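Block Sets FAQ - Tremdale Toy Library, Cotville

Updated Apr 16, 2021. Quick answers, more when I get a minute. - Hanyu Yan

How long can I keep a set?
Three weeks. One renewal if no one's waiting.

How many pieces in the big set?
60. Count before you leave, count again before you bring it back. Please.

Which piece is "the fork"?
Get this one a lot. Pink, one post on top, three legs. Goes on the list as fork, not comb, not rake.

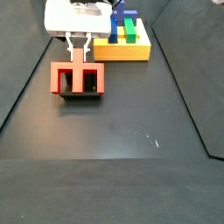 The fork, legs down. Yellow base with blue and green pieces to the right.

Can the kids stand pieces on the yellow base?
Sure, thats what it's for. Tall bars first, odd shapes after.

Lost a piece?
Email us the color and shape. We keep a box of spares, nearly 200 in there, good chance of a match. No fines for the first one.

How do I clean them?
Damp cloth, mild soap. No dishwasher. Dry them befor they go back in the bag.

What ages?
Three and up for the big set. Ask at the desk for the toddler one.

Can I borrow more than one set?
Two per family. In August it's one, we run short.

Deposit?
$8, cash or check. Back when the set comes back.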